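Home Products Support Community My tickets

Ticket 103: Light fabric is wrinkled after folding
Product: Stusaleck folding board, size 2
Status: Waiting for Griltlow support

Hello, I bought the board in May and I use it in our laundry room. Towels and jumpers are coming out fine. My problem is only with the very thin fabric. It makes small twisted creases at the place where it is held, and they stay after I put the piece on the shelf.

What I tried already:
- iron on the lowest setting, creases came back
- turned the board to the other side, no change
- folded in 3 parts as the Valtetti guide says, a little better
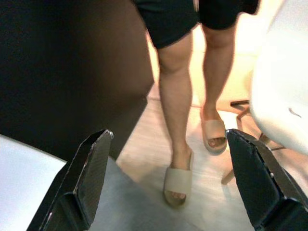
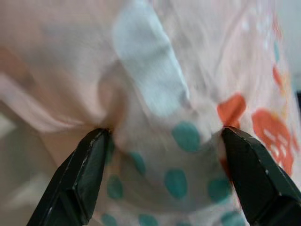

Second attachment: pink fabric with teal dots, see the twisted fold where it is pinched.

I would like to know if the colour or the print can be damaged by this, and if the softer cover from Whitlock fits my board. I do not want to order the wrong one. I can measure the board again if you need it.

Update, 8:00 pm: tried again with less pull on the corners. Same creases, but smaller. Please keep the ticket open.

Contact support | Copyright Griltlow | Back to top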